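# groten-hems

Measurements of shopping bags sold as "reusable", collected by Rin Oda and Lorenz Berchtold. 857 rows, one per bag, in `bags.csv`. Last edited November 7, 2024.

## Why it exists

Sellers like to print a number of uses on the tag. Engebretsen, the shop we bought most of these from, claims 3000 trips for its heavy cotton line. We asked how that was worked out and got a brochure. I don't believe the figure, and the data here doesn't prove it wrong either - we stopped every load test at 400 lifts. 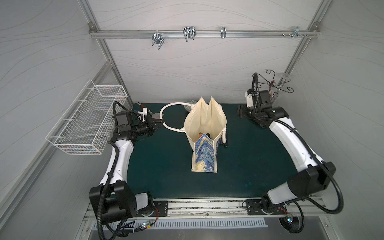
What the rows can tell you is where the stitching gave out and at what weight. What they can't tell you is how long a bag lasts in a real kitchen, with leaking milk and a car trunk in August.

## Columns

- `bag_id`: no meaning, don't sort by it
- `fabric`: copied from the label, so treat it as a rumor
- `handle_in`: handle length in inches
- `fail_lift`: blank if the bag survived
- `fail_at`: `handle`, `side`, `base` or `other`

## Known problems

- `other` is too big. Kenneth Calimlim relabeled part of it in April and we disagree on 7 of his calls.
- Washed and unwashed bags are mixed. The `washed` flag came late and is mostly empty.
- Prices were typed from receipts - some are per pack.

## Use

Fine for teaching and for arguing with tag copy. Please don't rank brands with it. One blog already did, and the "winner" had four bags in the file.

Corrections go to Rin, with the `bag_id`.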